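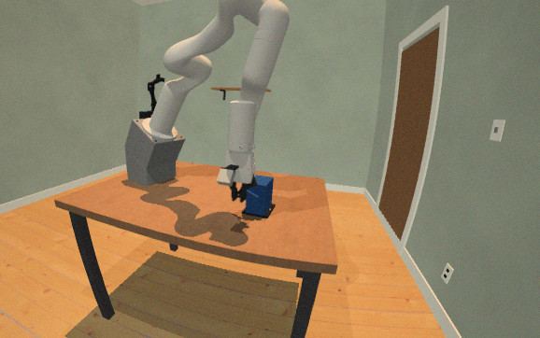 Slide 1: Shared Workrooms at Tamayo - Opening Remarks

Good morning. On behalf of the Tamayo facilities office, thank you for attending. This talk covers how shared workrooms are booked, used and returned, and what will change in June.

(Pause. Confirm that the handout has reached the back rows.)

Slide 2: Where We Stand

The office received 2379 booking requests last year across 17 rooms. Most were approved the same day. The main source of complaints was double booking between the Troletti building and the Finditz annex, which still keep separate calendars.

Slide 3: What Changes in June

Both buildings will move to one calendar, Prutolex. Requests must be made at least 7 days ahead. Standing bookings will not carry over and must be entered again by each department.

Slide 4: Room Layout

Departments are asked to state the furniture they need when they book. A single table in a plain room meets most requests. Extra chairs must be returned to storage by 5 p.m. 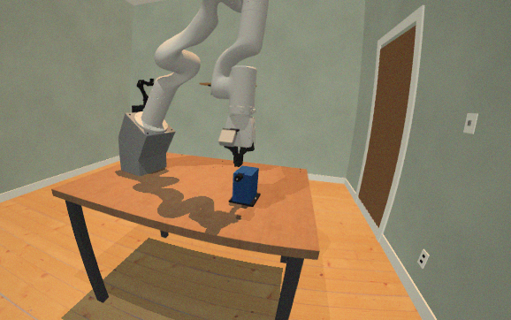

Wooden table on a plank floor, with plain walls on three sides.

Slide 5: Charges

Internal use remains free of charge. Outside groups will pay a deposit of $1000, refunded after inspection - please mention this early when speaking with partners.

(Take questions on charges before moving to the calendar demonstration.)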